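Project report, Intro to Automation and Work
8/14/21

# Can a machine do my chores yet?

I picked this topic because I hate chores and I wanted somebody to tell me I could stop doing them soon. My partner on the project, Sinan Güler, picked it because he works weekends in the back room of a restaurant supply store called Bozkurt and spends most of his shift folding tablecloths. So between us we had one person asking about houses and one person asking about shops, and that's how the report is split up.

## What we did

We read what we could find, talked to people, and made a chore diary. The diary was Sinan's idea and it was the best part. For seven days we each wrote down every chore we did and what our hands had to do during it. Then we marked each chore as "a machine does this now," "a machine does part of this," or "no machine I could buy."

My parents' house has a dishwasher from 1994 (still going!!) and I started out giving it full marks. Dishes: solved. Then I looked at my own diary and I had written "dishes" eleven different ways. Scrape. Stack. Rinse the ones with egg. Load. Move the big bowl because it blocks the spray arm. Unload. Dry the bottoms of the mugs. Put away. The machine washes, and that's a big deal, but I was doing all the rest of it and calling the job automated. I had to go back and change a lot of my marks after that.

## The shop side

Sinan got permission to shadow at Kandura, a linen service that does sheets and napkins for hotels. Washing and drying there is nearly all machine work, and there's a long ironing line that takes flat sheets and spits them out folded. He was really impressed with it. But at the front end there are two people whose whole job is to pull a sheet out of a tangled pile, find the corners and clip them on.

The shift lead there is Birsen Kahraman, and she let him ask her anything he wanted over her break. He asked if she thought the corner job would go away. She told him the company had tried a feeder that was supposed to grab sheets from the cart, and it did fine on sheets that were the same size and already pulled apart. Mixed loads were the problem - it would pick up two at once, or grab a pillowcase by the middle. They still use it for one hotel that sends everything sorted.

I think that story explains most of what we found. If you give the machine a neat pile, it's great. Somebody still has to make the neat pile.

## The house side

Robot vacuums were the easiest case. My aunt has one she named Susik and it does a decent job, if she picks up the cords first. She says she cleans up for the cleaner. Mopping is about the same. Laundry is like dishes: the wash is done for you and the folding isn't. We couldn't find any machine at a normal price that would fold a basket of mixed clothes and put it in the right drawers.

The hard group was anything where you pick up different objects and put them in different places. I wrote "grab and place" next to those in my diary, and it covered more than half my week.
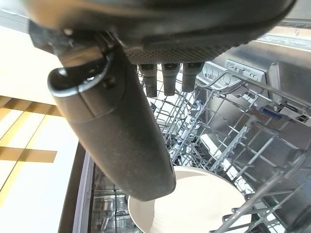 Unloading dishes is the chore I ended up caring about most, so I spent the longest on it. People like me do it half asleep, and I never thought of it as hard until I tried to write the steps out for our Ukska worksheet (that's the task breakdown form we used in class). The rack is basically a little forest of wires, with rows of tines sticking up, and a round plate resting in there doesn't leave a lot of room. The gripper has one thick paddle of a finger on one side and three small dark pads on the other, and the tip has to come down right over the plate with tines running in front of part of it. My own fingers are skinnier than that and they bend, and I can feel when a plate is catching on a wire. My worksheet had "pick up plate" as one step. Sinan crossed it out and made it five.

## What we'd say so far

For washing, drying, and vacuuming, yes, machines can do it and have for a while. For sorting, loading, unloading and folding mixed stuff, we'd say not yet for a regular home, and only sometimes in a shop, when the work comes in tidy.

Things we would change: seven days was too short, and mine had a birthday party in it, which messed up my dish numbers. We'd also like to redo the diary in September when school starts and both our houses get busier. Sinan wants to time the tablecloths too. I'm going to ask my mom to keep a diary, since she does more than I do and she's already told me my "dishes" section is generous.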